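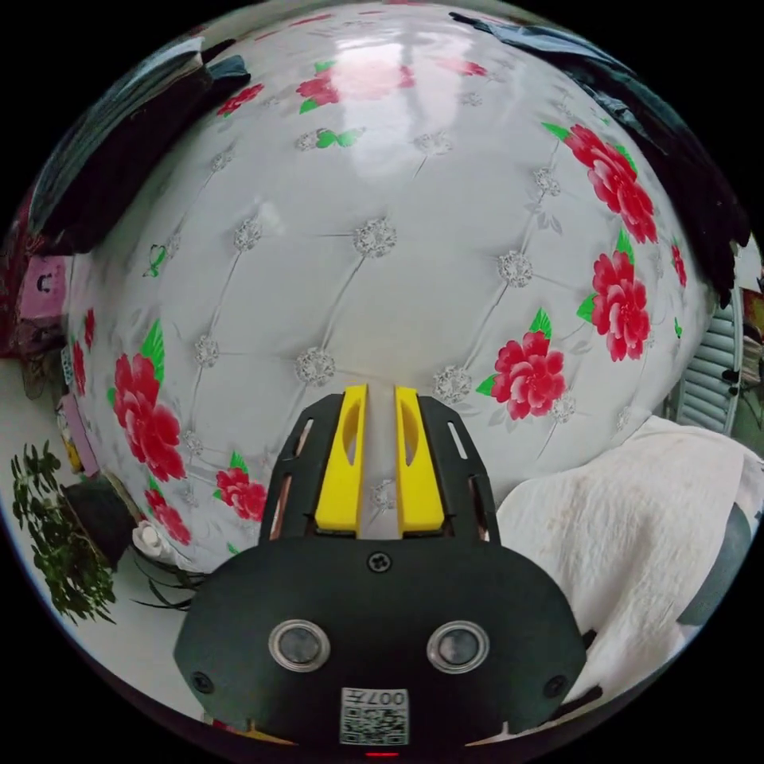

Spent the evening cleaning the padded panel with the peonies. Posting what I did in order so I can find it again next time.

The surface is a glossy faux leather, or close enough to it that I treat it the same way. White background, red flowers, green leaves, a couple of butterflies. The print is the part I worry about.

First pass is dry. Soft paintbrush along every seam, working from the top down. The diamonds hold dust where the stitching dips and a cloth just pushes it in deeper.

Second pass is a damp cotton cloth, wrung out hard. Plain water. Do one diamond, dry it, go to the next. Slow, but you don't get streaks, and streaks on shiny white show from across the room.

The crystal buttons get a cotton swab. Go around the base, then over the top. Don't pull on them – if one is going to come off, it will come off with the thread still in it and you won't enjoy putting it back.

Sandamali Liyanage asked if I use the Otico spray. I did, once, on the back edge. It left a film that took 2 rinses to get off. I'm sure it's fine on a flat tabletop.

Dish soap is OK for a real mark. One drop in a bowl of warm water, cloth only, then wipe again with clean water. Keep it away from the button holes so it doesn't soak into the padding.

No magic erasers. They are an abrasive. Reto Baumgartner took the leaves off a printed stool that way and now it has a dull gray patch where they used to be.

For anyone asking about the faint gray flowers in the background: those are part of the print. I scrubbed at one for a while the first time before I worked that out.

Loose button fix, since Rahel Koller asked – upholstery thread, long needle, go in through the old hole and knot at the back. Don't glue it. Glue goes yellow and you'll see it on white.

A bag of 31 spare crystal buttons cost me less than lunch. Check the width before ordering. My first bag was too small and went in the sewing tin.

I'll do the whole thing again in August. In between it just gets the brush.

Last updated: 9:40 pm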